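Dundgate open day - who went?

Posted in Automation and Robotics, June 2025

gumleaf_117
Went to the Ridix open day at Dundgate. The main demo was parcel handling: mailer bags, a crate, a scale and a green conveyor, with a two-armed robot doing the lifting.
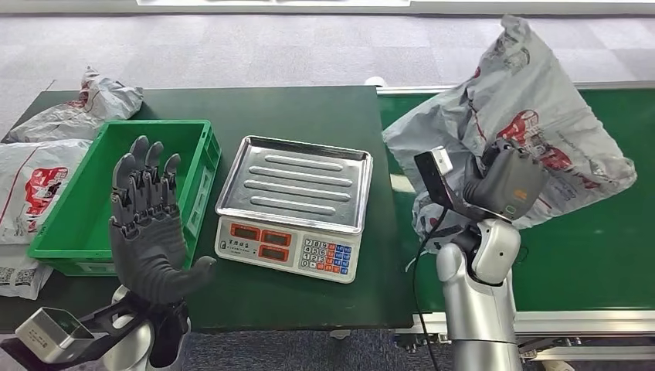 Stullus reckons soft bags are the wrong test. Cartons are what most sheds move, and 500 an hour is the number a buyer wants to see.

gumleaf_117
Disagree. We get far more satchels than cartons at our place. I asked about rates and was told 2 shifts at a trial site did 1655 bags. No idea what was in them.

Lindsay
That's slow. Our casuals would beat it before smoko.

gumleaf_117
Maybe so - but they were upfront about it. You could stand fairly close and the staff answered everything.

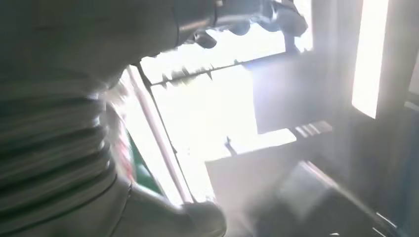
Parking was poor and the talk on grippers ran over, so I missed the safety session. They're doing another one in November.

Stullus
Might go to that one if they bring cartons.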